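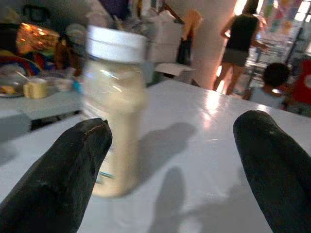
Please Stop Selling Me a Pre-Ruined Sweatshirt

October 26, 2026
By Amanuel Dinsa

I went into the team shop at Sheehan Field before the last home game to get out of the rain, and I came out mad about a sweatshirt. My wife says this is a pattern with me.

The sweatshirt was Gurnport green, my favorite color on earth, with the old block lettering across the chest. Lovely so far! But the letters were cracked on purpose. The collar had been frayed by some machine, and the cuffs were faded like they'd spent ten years on somebody's dashboard. It was made by Lerura, it was brand new, and it cost $79.

Now, I'm not a cheap fan. I've driven 270 miles to watch us lose to a school I'd never heard of. I own a green blazer. I have bought socks, so many socks, and a tie that plays the first line of the fight song if you press the knot (it doesn't play it well). So I'm fine with paying for the stuff. What bugs me is paying extra for somebody else to have worn it out.

My own Gurnport sweatshirt came from the campus bookstore my freshman year. It used to be green and is now more of a pond situation. The G is mostly gone. There's mustard on the left sleeve from the overtime game against Easton Valley, and the hem got chewed by a dog we had back then, a beagle who hated football or maybe just me. Every bad spot on it has a date and a score attached, and I can bore you with all of them.

The Lerura one has spots too, and they're the same spots on every sweatshirt on the rack. I checked. I held up a medium and an extra large side by side and the crack through the R ran in exactly the same place. Once you see that, you can't walk through the parking lot anymore without noticing it. There's the crack. There it goes again, on a guy with a bratwurst.

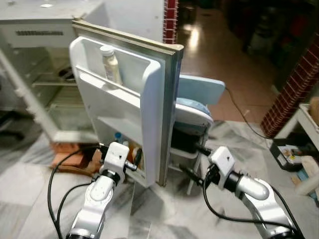
But it looks cool!

Okay, yes. My daughter made this argument, and she's in her second year there and has better taste than I do. She says students want the throwback look and they don't have 30 years to wait around for it. She also says the washed fabric is softer on the first day, and I'll give her that one completely. New fleece is stiff, and the bookstore kind I bought could have stood up in a corner by itself.

So make it soft! I've got no quarrel with soft. Trillus does a crewneck that feels like a nap, in a good solid green with the lettering whole, and it's cheaper. I bought one in September and I've worn it to every game. It has already picked up a cheese stain. I'm very pleased with how it's coming along.

What I'd like is for the shops to sell us a well-made plain thing and then leave us alone with it. Heavy cotton, real stitching on the letters, ribbing that snaps back. Let the fans do the damage, we're good at it. You should see our row by the fourth quarter.

And there's a money side to this that gets under my skin. Fabric that's been sanded and bleached before you buy it has a head start toward the rag bin. My daughter's roommate bought the distressed one last fall, and the elbow was through by spring break. It'll cost her another $79 to look like she's been a fan forever.
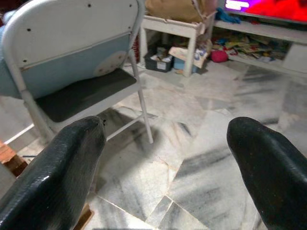 I did try asking the kid at the register whether they had the same design without the cracks. He was very nice about it. He said people ask for that sometimes, mostly people "your age," and then he tried to walk it back and made it worse. The answer was no. They had a cap with a torn brim, though, if I was interested.

I was a little interested. It was raining.

Anyway, if you've got an old one in a drawer, wear it Saturday or Sunday or whenever your people play. Pond color, dog bites and all. And if you're buying new, look for the plain one at the bottom of the stack and get started on it.

Comments

pondgreen_forever: My mom's Gurnport sweatshirt is older than I am and she won't let me borrow it even for homecoming. I bought the Lerura one. I like it. Sorry!!

SectionSixSue: The crack through the R!! I had never noticed and now I'll never stop. Thanks a lot.

bleacherdad: Try the thrift store by the bus station the week after graduation. Got a real one there for 5 bucks, mustard included.

marching_alum: Where do I get the musical tie

Recent posts

The Case for Ugly Bowl Game T-Shirts
6 Ways to Stay Dry at Sheehan Field Without a Poncho
Who Decided We Needed a Black Jersey?
Letting Go of the Foam Finger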